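HSM 240 Household Surfaces and Materials
Notes for unit 3: countertops, sinks and the stuff that goes on them
Revised 17 May 2021

Read before class. Bring the worksheet. These are my notes cleaned up a bit, not a textbook chapter, so if something looks thin we probably cover it on the board.

1. Where we are

Last unit was floors. Same questions now, different height. What is it made of, what does it soak up, what scratches it, what do you clean it with, what happens at the seams. Seams are where most of the trouble is. Keep that in mind for the whole unit.

Four families to know for the quiz:

Laminate. Printed paper and resin on a core board. Cheap, light, decent against stains. Weak at edges and seams because the core swells once water gets in. No hot pans.

Solid surface. Acrylic or polyester resin with mineral filler, same color all the way through. Can be sanded. Scratches easy, but you can fix it. Heat is a problem here too.

Engineered stone. Mostly crushed quartz with a resin binder. Hard, very low absorption. The resin is the weak part, so heat and strong alkali are what you watch for. Long sun exposure can shift the color.

Natural stone. Granite, marble, soapstone, others. Huge range. Granite is mostly fine with acids, marble is not. Lemon juice on marble = etch mark, and no cleaner takes an etch mark off because its not a stain, it is missing stone.
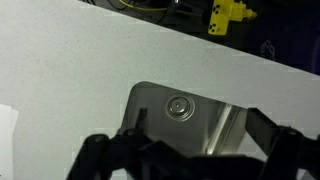

Speckle does not tell you the family. Students get this wrong every year. Laminate can be printed with flecks, solid surface has chips mixed in, quartz has grains, granite has crystals. Check the edge and the underside if you can get to it. Pattern that repeats = probably printed. Visible seam line between top and front strip = probably laminate. Feels cool to the hand compared to the cabinet next to it = stone or quartz, though thats a weak test in a cold room.

Why anyone likes a speckle: hides crumbs. Also the reason speckled tops get cleaned less well than plain ones. In the January survey at Limsakul House we had 28 kitchens, and the plain dark tops were wiped more often than the flecked ones. Small sample, one building, don't hang too much on it. But write it down, it comes up again in unit 5.

2. Soil types

Loose dry (crumbs, flour, dust). Pick up dry first. Wetting flour makes paste.

Water soluble (sugar, salt, juice, coffee). Water and time.

Grease. Needs surfactant. Warm water helps. Plain water just moves it along.

Mineral (hard water scale, soap scum is partly this). Mild acid, and check the surface first, see marble above.

Protein (egg, milk, meat juice). Cool water first, then detergent. Hot water first can set it.

Mixed is the normal case. Kitchen soil is nearly always grease plus something. Thats why the order is: dry pickup, detergent, rinse, dry. Disinfect after that if you need to, never before. Soil uses up the disinfectant.

3. Wiping

Sounds too simple for a lecture. It isnt, this is the part most people lose points on in the practical.

Fold the cloth in half twice. Gives you eight faces counting both sides. Use one face, turn, use the next. A balled up cloth has no faces, you just spread what you picked up. Overlap your passes. Work from clean toward dirty, from back to front, and end at the sink.

Cloth types. Cotton terry: absorbs well, leaves lint, survives hot wash. Flat cotton: less lint, less pickup. Microfiber: best on grease and fine dust, ruined by fabric softener and by high dryer heat. Cellulose sponge cloth: absorbs a lot, dries slow, so change it often. Paper: fine for meat juice, wasteful for the rest. 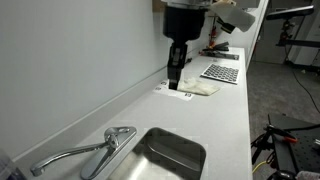
Pressure matters less than contact time. Put the detergent solution on, leave it a minute, then wipe. People scrub for thirty seconds instead and get a worse result plus a sore wrist.

In the lab we use Dridus neutral detergent at 12 ml per liter. Not more. Extra detergent does not clean extra, it leaves a film and the film holds dirt. Measure it with the cap, don't guess. Rernix descaler is for the sinks only. Keep it off the stone samples please, we lost one last term.

4. Sinks

Stainless is the common one. Steel with chromium in it, the chromium makes a thin oxide layer and thats what keeps rust off. Layer repairs itself in air. What breaks it: chlorides (bleach left sitting, salt brine), steel wool fragments, cast iron left in overnight.

Brushed finish has a direction. Rub with it, never across. Rinse and dry or you get spots.
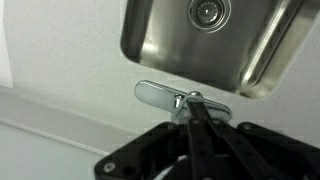
Fig. 3. Steel sink set below a speckled countertop, with strainer basket in the drain.

Mount types:

Drop-in (top mount). Rim sits on the counter. Easy to install, works with laminate. Rim catches crumbs and the caulk line gets dirty.

Undermount. Counter edge is exposed, bowl hangs below. Can wipe straight in. Needs a top material that can take water on the cut edge, so standard laminate is a poor choice. The joint is underneath and easy to forget. Run a finger along it. Slime there means it needs a brush.

Integral. Bowl and top one material, no joint. Cleanest, costs the most, can't swap the bowl by itself.

Strainer baskets: lift out daily, brush both sides, brush the seat under it too. The seat is worse than the basket, usually.

5. For next time

Read Birnov handout, page 131 on, the section about sealers. Skip the tables.

Worksheet: pick one counter you use. Identify the family and give two pieces of evidence. List 3 soils you find on it and what you would use for each. Say where the seams are. Half a page is plenty.

Practical sign-up sheet is by the door. Bring your own cloth, washed, no softener.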